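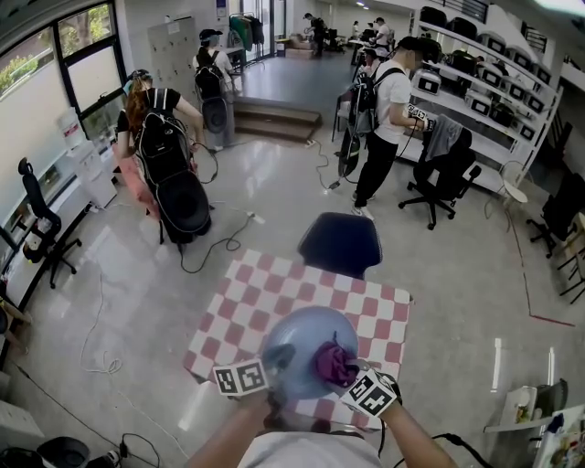
Blue plate, purple cloth, checked tablecloth.

May 28, 2006

I have been meaning to write about the tablecloths since April, when we cleared out my mother's sideboard, and a few people have asked what I did with them all. The short version is that I kept most of them and washed every one. The long version follows.

My mother did not throw linen away. She bought it at sales, she was given it at Christmas, and when her own aunt died she took in two drawers of that as well. When I got the boxes home there were 18 cloths and a heap of napkins I never sorted properly. Most had been folded the same way for so long that the creases had gone yellow.

I started with the yellow creases because they bothered me most. I had always been told to use bleach. I tried it on a plain white cotton cloth that I didn't care for, and it took out the yellow and left the fabric thin along the fold. A week later it split when I ironed it. After that I stopped using bleach.

What worked was soaking. I filled the bath with warm water, put in a scoop of ordinary oxygen powder from the supermarket, and left the cloths overnight. In the morning the water was the colour of weak tea. I drained it and did it again. Some needed a third go. One, with a gravy stain I am fairly sure dates from my cousin's christening, needed four nights, and you can still find the stain if you know where it was.

Wax was easier than I expected. Scrape off what you can with the back of a knife, then brown paper on both sides and a warm iron. Keep moving the paper so you are always on a clean bit. Red candles leave some dye behind and I haven't found anything that shifts it completely.

Red wine I can't help with. Everyone has a method. Raghavendra Kurian from my old office swears by salt straight away and then boiling water poured from a height, and he did it in front of me once at his own table, with his wife telling him not to. It came up well, but the wine had been there for a minute at most. Mine had been there since the eighties.

Checked cloths need a bit of care with the first wash. The red ones in particular can run, and if the white squares go pink there is not a lot you can do. I wash them cold, on their own, and take them out the moment the machine stops. I did leave one sitting in the drum while I went to the post office and it now lives in the shed.

Ironing. I used to iron everything bone dry with the steam turned up, and it took all evening. My neighbour told me to do it damp, and she was right. Take the cloth off the line before it is ready, roll it up, leave it for half an hour, then iron it on the wrong side first. Big ones I do on the dining table with a blanket underneath, as the board is useless for anything longer than a tea towel. My iron is a Vanar and it is heavy, which helps. It also leaks if you fill it past the line.

Then there is the question of storing them, and I changed my mind on this twice. At first I folded them and put them back in a drawer, the way my mother did. Then I read that folding is what causes the yellow lines, so I bought some cardboard tubes from Griten, the framing shop by the station, and rolled them. Eleven tubes take up far more room than you would think. They were behind the bedroom door for a fortnight and kept falling over. I have gone back to folding, with acid-free tissue in the folds, and I refold them along different lines when I remember.

I have given four away. My sister took the embroidered one, which I had hoped she would, and a couple went to the church hall. The rest we use. I decided early on that I wasn't going to keep them for best, as there were cloths in that sideboard that had never been on a table at all and still had the shop's pins in. So we have a proper cloth on at tea most days now, and if someone spills something it goes in the bath.

The napkins are still in their box. I counted as far as 200 and stopped. A lot of them don't match anything, and I may cut the worn ones up for dusters. If anyone wants a set of six with a green edge, one slightly scorched, let me know and I will put them in the post.

Next job is the curtains in the back room, which are lined and which I am not looking forward to.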